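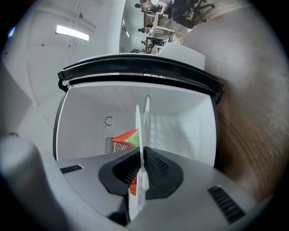
Plurstead Dance Listings

January
By Emiliano Jaramillo

A table of dance performances at small and mid-size venues, typed up from printed season programs. Each row is one performance, so a show with a matinee and an evening gets two rows.

Contents

- listings.csv: 192 rows, 13 columns
- venues.csv: 30 rows
- notes.txt: open questions and corrections

Main columns

company: name as printed in the program. Wemwood changed its name partway through the period, and both spellings are kept.
work_title: blank for mixed bills where the program gives no overall title.
choreographer: separated by semicolons if more than one.
venue_id: matches venues.csv.
start_time: local time, 24-hour clock. Blank if the program only says "evening."
live_music: yes, no or unknown.
ticket_low, ticket_high: US dollars, before fees. Student prices are left out.

Known problems

Programs from the Sipos Theater list the running time with the intermission included. The others mostly leave it out, so don't compare the two without checking notes.txt.

Canceled shows are still in the file if they were printed. I only marked a cancellation when I found a slip tucked into the program.

The Ement festival had open rehearsals on Saturday mornings. They were free and are not included.

Updates

Corrections go in notes.txt first and get merged when I have a batch of them. Please give the program page number with any change to a date or cast.

License: CC BY 4.0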